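# The Long Life of a Plain Table

Gemma Morelli bought her table to eat on, and for the better part of a month she did. Then came the tax papers, then the sewing machine, then a tray of tomato seedlings that she described to her sister as temporary. By the time the seedlings were knee-high she was having dinner on the sofa with a bowl in her lap, looking across the room at a very nice piece of furniture she couldn't reach.

"I dust around it," she told me. "It's like having a horse."

I went to see her because I had been thinking about tabletops, a thing that happens to a person who has just spent $3000 on one. Mine is pale wood with a satin finish, and the man at Gowda, the small shop where I ordered it, assured me it would get better with age. He said this with the calm of someone who would not be in the house while it aged. I have since learned that people who make tables and people who own tables hold very different views on the subject of rings.

Nithin Nair makes them. He runs Gowda with his cousin Keerthana Nadar out of a brick building that used to sell carpet, and he can talk about grain for as long as you'll stand there. Grain is why he went into the trade. Customers, he says, ask about legs. They want to know whether the legs come off, whether the legs will fit through the door, whether there is a version with different legs. The top, the part they'll be leaning on for the next 30 years, gets one question, and the question is whether you can put a hot pan on it.

You can't. Nithin has stopped saying so in a tone that suggests any hope.

What he would like you to do is look along the surface instead of down at it. Crouch a little, get the window on the far side, and a plain blond board turns out to be full of traffic: thin lines running close together, a darker streak, a band nearly the color of cream, then the thin lines again. Move your head and the shine moves with you. I tried it in the shop and felt foolish for a second or two, and then I stayed down there long enough that Keerthana asked if I had dropped something.

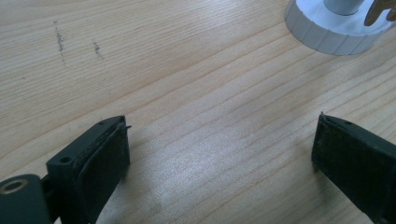
The trouble with a good pale top is that it shows you everything. Dark wood forgives. My grandmother's dining table was the color of strong coffee and had absorbed four decades of it without comment. A light one keeps records. In my first week I could tell you where the newspaper had been, where the cat had been, and where a guest who shall remain welcome had set down a sweating glass eight inches from a coaster.

So there is the matter of finish, on which the whole country seems to be divided. Oil people like a job to do on a Sunday. They'll tell you that a scratch in oiled wood can be rubbed out with a little effort and a rag, and their eyes shine when they say "a little effort." Varnish people want to wipe the thing and leave the room. In between is a hardwax product called Clavum, which Keerthana puts on most of what leaves the building and which smells, while it cures, like an orange that went to trade school. Two thin coats, a day apart. Everybody puts on one thick coat, she says, and then everybody calls her.

Her advice on daily care is so short it feels like a slight. Wipe with a damp cloth and dry with another one. Skip the spray polish. Skip the lemon half your aunt swears by. Go with the grain when you rub. If something spills, get up.

It's the getting up that people resist. Ajith Thevar, who teaches high school chemistry and owns the oldest Gowda table I could find, has a purple mark near one end that he attributes to a beet. He knew what it was when it landed. He knew, professionally, what it would do. But there was a story being told at the other end of the table, and he wanted to hear how it came out. He has sanded the spot three times since, by hand, and every time it fades a bit more and the wood around it dips a bit more, so that a pea placed nearby will now roll gently toward the scene of the accident. His children consider this the table's best feature.

His wife, Aishwarya Bangera, would have left the beet alone. She grew up doing homework at a table with her older brothers' long division pressed into it, and she can still recite some of the answers, one of which was wrong. Her view is that a table is there to be used and that the purest way to ruin one is to lay a cloth on it, then a plastic sheet on the cloth, and then invite people over to admire the plastic. She had an uncle who did this. When he moved, they peeled it all back and found the top just as it had come from the store, apart from a faint waffle pattern that will never come out.

I thought about that uncle on the drive home. I own, at present, coasters in cork, felt and slate, the slate ones backed in cork, a runner, and a folding screen of placemats that Rastus, the cat, sleeps on. I had been calling this hospitality.

Back at Gemma's, the seedlings have gone out to the yard and the sewing machine has been moved to a chair, which is progress if you don't need the chair. The tax papers remain. Her plan is to have the whole top clear by September, and she has invited people to dinner to make sure of it. I asked if she was worried about what might be under there.

She lifted one corner of the pile and looked. The wood beneath was a shade lighter than the rest, a crisp rectangle where the sun hadn't got to it. Keerthana says that kind of thing evens out in time, provided you take the papers away. Gemma put the corner down again and asked whether I wanted coffee. We drank it standing up.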